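Unit 4 Handout: Good Practice for Humanoid Robots in Household Task Trials

Hosten Technical Program, Domestic Robotics Laboratory
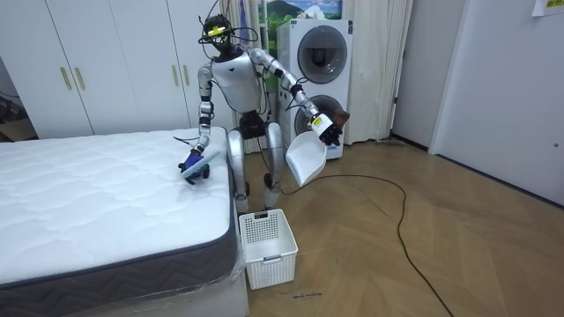

The rules in this unit apply to every trial in which a legged or wheeled robot handles household objects in a furnished room. They supplement the general laboratory rules from Unit 1 and do not replace them. Students are expected to have read both before the February practical.

4.1 Scope

A household task is any task that a resident would normally carry out by hand: making or cleaning a bed, sweeping, folding, loading a machine, putting objects away. Such tasks look harmless. The tools are light and the surfaces are soft, and operators tend to relax. The robot itself is neither light nor soft, and most reportable events in our program have involved the body of the robot and not the tool it was holding.

4.2 The work area

Each task has a fixed station. The name of the task is to be marked on the floor at the station so that operators, reviewers and visitors use the same name for it. Station names are not to be changed in the middle of a series.

Before power is applied to the joints, the operator shall walk the full area the robot can reach, including the area it could reach by falling. The following are checked on this walk:

Cables. Any cable on the floor must be routed away from the feet and from the direction of travel. Cables worn on the head or body must leave enough slack for the full range of motion.

Film and packaging. Plastic wrapping on mattresses or furniture is to be removed or secured well clear of the feet.

Containers. Baskets and bins that form part of the task are placed at their marked positions. All others leave the area.

Long objects. Mops, poles and loose cords are stored upright outside the station.

4.3 Tools held in the hand

Only tools on the station list may be used. With two-handed tasks, such as brush and dustpan work, both grips are confirmed before the first stroke. A tool that slips is left where it falls until the robot has been placed in hold. Operators do not reach in to correct a grip - this is the rule most often broken during assessment, and it carries an automatic deduction.

4.4 Stopping

One person holds the stop control for the whole trial and has no other duty. The stop control is tested at the start of each session and again after every 20 trials.

4.5 Records

Every trial is entered in the Nurnico log, including trials that were abandoned. The Ots series closed with 1,463 entries, of which 1,333 were accepted on review. The Zirkosska series was planned for 1,000 and has not yet been reviewed. Rejected entries are kept. They may not be deleted, renumbered or merged with a later attempt.

Reading for the next session: Unit 5, sections 5.1 to 5.3. Bring a completed walk-around sheet for one station.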